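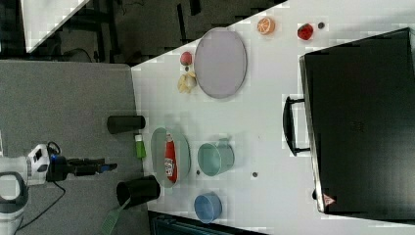
Notebook, Nulari kitchen table
December, morning entry, p. 113
Written up by Marin Vidmar, read through by Doğukan Taşdemir

Purpose

Settle the table layout for the kitchen set, fix the names used on the inventory sheet, and write down the clearing and cleaning order. The last two entries used different names for the same pieces, and the set went back into the boxes in a different arrangement each time. No new pieces bought. The Ivia order (spare cups, one more bowl) is still open and not part of this entry.

Setup

White tabletop, wiped with Olgate diluted in 500 ml of tap water, then with a cloth dampened in plain water. Left 15 minutes before anything was put on it. On the previous attempt the pieces went down straight after wiping and the flat ones stuck slightly when lifted. No sticking this time. I can't separate the effect of the wait from the effect of the second wipe, and have kept both in the procedure.

The small dark dots on the tabletop stay. Do not scrub them. Do not use them as position references in the notes either: two people described the same spot by two different dots last month, and the entry for that layout is unusable. Positions are written relative to the large dish or to the nearest table edge.

Layout

Large lavender-gray dish goes down first, in the upper part of the table. It takes the most room and the rest is placed with respect to it. The green-gray oval goes down second, nearer the left edge, and carries the ketchup bottle lying lengthwise. We tried the bottle standing on the table beside the oval. It took less surface but was knocked over twice while reaching for the bowl, so it goes on its side.

Fruit is placed along the top: orange slice and one strawberry to the right of the large dish, the rest of the small food to its left. The strawberry should not touch the orange slice. If they touch, they get picked up together and end up in the same bag.

Teal cup toward the middle, blue bowl below it near the bottom edge. The bowl has to be within reach from the long side without leaning over the cup. Doğukan prefers bowl and cup swapped. Tried it, no difference in setting time, left as it was.

Small green bottle with the white cap stands near the left edge of the table, clear of the large dish. It is narrow and should be placed late. Black cups and the green spatula also belong to the left side. The spatula should lie with the slotted head out from under the cup, otherwise it is missed at clearing. It was missed on the first clearing and found when the cup was lifted.

Right side of the table is kept clear until the end for the big black piece. It is placed last, by two people, with the tabletop to its left already set. Placing it first gives more freedom with the angle but then there is no good way to get to the fruit from that side. It is heavier than it looks on the sheet (the sheet has no weight entered, to be added). Lift it, do not slide it. The tabletop marks easily.

Sequence as used:
Large dish
Green-gray oval, ketchup bottle on it
Fruit and other food pieces
Teal cup, blue bowl
Black cups, spatula
Small green bottle
Big black piece

Time for a full set with two people was nine minutes on the second attempt. The first attempt was not timed. Single-person setting is possible up to the last step.

Note on the food pieces: they roll. The small round fruit at the upper left has to be put down on its flatter side and released slowly. A ring of tape underneath was suggested and rejected, as the residue has to be removed from both the piece and the table. A cloth under the fruit was also rejected because it changes the look of the surface and shifts when the dish is moved.

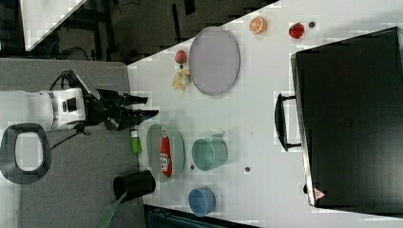
Names on the inventory sheet

Most of the confusion in earlier entries comes from three pieces.

1. The pale lumpy one. Entered so far as garlic, bread roll and banana, depending on who held the pen and from which side of the table they looked at it. Agreed entry: "pale food piece". Add the bag number, do not add a guess.

2. The large lavender-gray dish. Entered as plate, tray and platter. Agreed entry: "large dish". The green-gray one is "small oval". The word "tray" is reserved for the carrying trays in the cupboard, which are not part of the set.

3. The small fruit to the left of the large dish. Apple, peach, strawberry. The sheet probably has more than one piece under the same line here. Doğukan is to go through the fruit bag against the sheet and split the line if needed. Until then "small fruit, left".

The teal one is entered as both cup and mug. Agreed: cup. The black cups keep their name, no change. The ketchup bottle is "ketchup" on the sheet and "sauce" on the box label. Box label to be corrected.

Colors are written as plain words (teal, blue, green). The Michailidis color codes were tried on the box labels and dropped after one round. Nobody had the card to hand when packing.

Clearing and packing

Reverse of the setting order, with one change: the small green bottle comes off before anything else, including the big black piece. It is tall for its width and the first thing to go over when the table is bumped.

Food pieces are collected into a carrying tray and then sorted into bags on the side bench. Sorting directly at the table was slower and left the pale food piece in the wrong bag. The orange slice goes in flat, on top.

Flat dishes are stacked with a cloth between them, large dish at the bottom. The rims are what need protecting. Bowl and teal cup go in the Michailidis box with the dividers, bowl upside down. The cup handle does not fit the narrow compartment; use the wide one at the end. If the lid does not close without pressure, the cup is in the wrong compartment. Do not press.

Black cups are packed separately, one to a compartment. Nested, they hold together and need twisting to separate.

Spatula goes along the side of the box, outside the dividers, head up. It bends slightly if laid across. Straightens by itself overnight.

Last step is a dry wipe of the table and a look along the floor on the left side. Small pieces end up there more often than on the right.

Cleaning of the pieces

Cups, bowl and dishes: warm water with a little Olgate, soft cloth, air dry on the rack. Food pieces: damp cloth only. The orange slice holds dust in the segments and needs a soft brush. Ketchup bottle: wipe around the label, not over it. Same for any piece with a label or a warning mark on it. The previous set lost its labels to over-cleaning, after which two of the pieces could not be matched to the sheet.

Checked variations

Large dish turned by a quarter: leaves too little room for the fruit on the right. Rejected.

Small oval moved down toward the bowl: works for setting, but the ketchup bottle then points at the bowl and is in the way when the bowl is lifted. Acceptable if the left side is needed for something else.

Teal cup with the handle turned toward the upper right: easier to pick up from the right, no other effect. Either is fine. Write down which one was used.

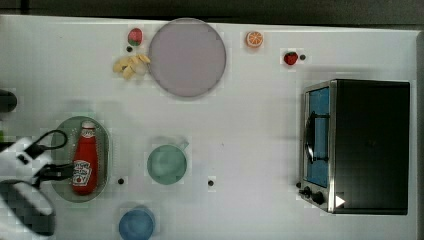 Table from above, ketchup on the oval at left, toaster oven at right.

Open points

Weight of the big black piece, to be added to the sheet (both).
Fruit line on the sheet, check and split (Doğukan).
Box label, "sauce" to "ketchup" (Marin).
Ask Ivia whether the replacement bowl comes in the same blue. Their list shows two and does not say which one we had.
Divider box: one divider is loose in its slot. Usable, but a spare should be requested from Michailidis with the next order.
Repeat the nine-minute setting with someone who has not done it before, using this page only. If they have to ask about the spatula, rewrite the layout section.

Added after lunch: Doğukan has been through the fruit bag. One strawberry had been entered under the small fruit line. Line split, sheet reprinted, old copy thrown out. Copy of the new sheet is taped inside the cupboard door.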